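Vestidos de festa em casa: o que faço antes, durante e depois

Quem me segue por causa das fofocas de tapete vermelho já sabe que eu passo metade das premiações a pensar numa coisa só: quem é que vai lavar aquilo? Tenho uma fraqueza por vestidos de lantejoulas e, como não tenho uma equipa atrás de mim com agulha e ferro a vapor, fui aprendendo sozinha (e estraguei algumas peças pelo caminho, a começar por um cetim verde de que ainda tenho saudades).

Marcas de desodorizante

A mancha branca no vestido preto, cinco minutos antes de sair. Já toda a gente passou por isto! Esfregar com água só piora. Uso uma meia de nylon limpa, enrolada na mão, e passo em movimentos curtos, sempre na mesma direção. Se a marca for antiga, vai um pano húmido com uma gota de sabão neutro e deixo secar longe do sol.

Lantejoulas e bordados

Viro do avesso, sempre. Água fria no lavatório, uma colher de chá de detergente para roupa delicada, dez minutos de molho e nada de torcer. Enrolo a peça numa toalha, carrego com as mãos e estendo na horizontal. Se a etiqueta diz limpeza a seco, obedeço. Uma vez não obedeci e o forro encolheu tanto que o vestido ficou com uma espécie de folho que ninguém pediu.

Quando cai uma lantejoula, dou logo um ponto no fio antes que vá a fila inteira atrás. A minha amiga Waraporn Srithong, que já fez guarda-roupa para teatro, ensinou-me a guardar as que caem num saquinho preso ao cabide. Assim, quando chega a altura de coser, a cor bate certo.

Base na gola

Espuma de barbear branca, da mais simples. Um bocadinho em cima da mancha, bater com os dedos, esperar uns minutos e passar por água fria. Em seda não faço isto! Na seda só me atrevo a pôr pó de talco, deixar até ao dia seguinte e sacudir com uma escova macia.

Vapor em vez de ferro

O Mirko Colombo, leitor antigo cá da página, escreveu-me a perguntar se vale a pena comprar um vaporizador. Para mim valeu. O meu é um Demuso pequeno, paguei 149 por ele e uso-o muito mais do que imaginava. Para quem não quer gastar, pendurar o vestido na casa de banho durante um duche bem quente resolve as dobras leves — o veludo, então, agradece imenso. Só não encostem nada molhado ao tecido.

Bijuteria que escurece

Guardo cada peça num saco com fecho, sem ar, com um pedaço de giz lá dentro. O giz puxa a humidade e o brilho dura mais. Perfume e laca vão sempre antes dos brincos. Para limpar, uso um pano de microfibras seco e muita paciência nos cantinhos.

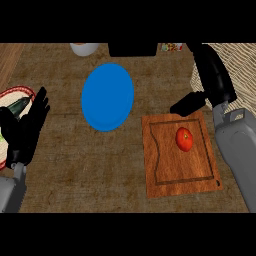 Sapatos é outra conversa. Os de verniz limpo com um pano macio e uma gotinha de vaselina, depois puxo o brilho com uma meia velha de algodão. Os de camurça levam borracha branca da escola, daquelas de apagar lápis, e a seguir escova. Se apertam, calço-os em casa com meias grossas durante uns serões, enquanto vejo as entrevistas da passadeira. Dezanove minutos de cada vez chegam-me, é o tempo que aguento!

E não guardem vestidos compridos e pesados pendurados pelas alças, por favor. O peso vai esticando tudo. Eu dobro os meus sobre papel de seda sem cor, numa caixa larga, e duas vezes por ano (uma delas em setembro) abro, arejo e mudo as dobras de sítio. Os de alças leves podem ficar no cabide, desde que seja almofadado.

Na próxima terça falo de fechos encravados, que tenho uma série de mensagens sobre isso por responder.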